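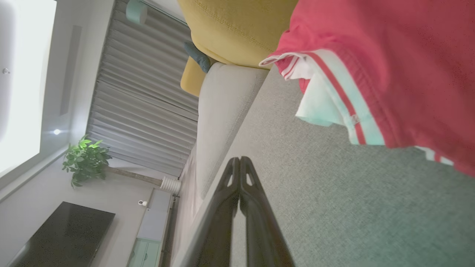 Hanholm council wants your old football shorts, but can it say where they go?

2019-09-27

Households in Hanholm are being asked to clear the sports kit off their sofas and hand it in, under a scheme that promises to find every wearable item a second owner. The council launched it this week with the clothing firm Prorkton and a good deal of confidence. The details are thinner.

The idea is simple enough. Residents tidy one room, put any kit they no longer want in a bag and leave it at one of 10 drop-off points, most of them in schools and shops. Prorkton collects, sorts and sells on what it can. Anything too worn is to be "responsibly processed", a phrase that appears four times in the leaflet and is not explained once.

Hendrik Modise, who runs the scheme for the council, said sportswear had been chosen as it piles up faster than other clothes. "People have shorts and shirts over the backs of chairs, on the arm of the sofa, in the hall. They don't wear them and they don't throw them out," he said. "We're giving them a reason to deal with it."

Whether they needed a reason is another matter. A trial in January brought in 611 items from the Dunne estate. Of those, 212 were sold on. Asked what became of the rest, Mr Modise said some were still in storage and some had been "passed to partners". He could not give a figure for either, and the council's report on the trial leaves the question out.

Eusebio Flores, who manages the second-hand shop Butik on the high street, is not convinced. He already takes sports clothing and says the difficulty has never been getting hold of it.

"I could fill this shop with red shorts by lunchtime," he said. "Mesh shorts, striped shorts, team shirts with somebody's name on the back. Selling them is the hard part. A good plain cushion cover goes the same day. Shorts sit there until spring."

He also questioned the thank-you offer, a voucher worth 20 per cent off new clothing from Prorkton. "So you give away your old kit and go and buy more. I don't see how the sofa stays clear."

Mr Modise said the voucher was optional and that residents were free to ignore it. Prorkton did not reply to questions about how much of the clothing is resold locally, or at what price.

The leaflet asks that items be washed, dried and folded, with pockets emptied. Shin pads, boots and swimwear are not accepted. Cushions and throws are – but only at the town hall, and only if the filling is intact.

Drop-off points are open now. The council says it will publish results from the full scheme next year, though it has not yet decided what will be counted.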